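3.2. Ce que le formulaire fait à la réponse

On sait depuis longtemps que les gens répondent à la question posée, ce qui est fâcheux lorsque la question est mauvaise. Dans l'enquête Historell, 233 personnes ont rempli deux fois la même fiche d'état civil : une première fois avec les deux cases habituelles, une seconde avec un champ libre. Entre les deux passages, 15 répondants ont changé de réponse, dont 7 qui avaient coché les deux cases, solution que le logiciel Guvix classe parmi les « erreurs de saisie ».
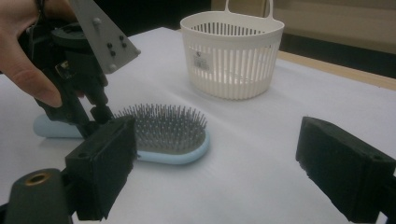
Naylor, qui a codé les champs libres à Culedgate pendant tout le mois d'août, propose de distinguer l'hésitation de l'objection. La première laisse la ligne blanche ; la seconde déborde dans la marge et s'accompagne volontiers de points d'exclamation. Un répondant a écrit « voir au dos ». Le dos était vierge, et nous avons renoncé à le coder.

Figure 4. Matériel, site de Culedgate.
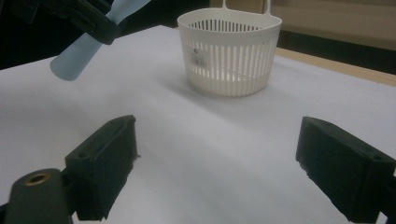
Reste la question du seuil. Meléndez recommande d'exclure toute catégorie trop peu fournie, règle commode qui a le mérite de faire disparaître les personnes dont parle le présent article. Nous avons donc conservé les effectifs bruts, quitte à publier des tableaux peu élégants. Un échantillon de 1 000 fiches permettrait des tests plus fins ; notre budget, lui, permettait des photocopies. Les réponses en champ libre sont analysées séparément en 3.3, avec l'orthographe des répondants.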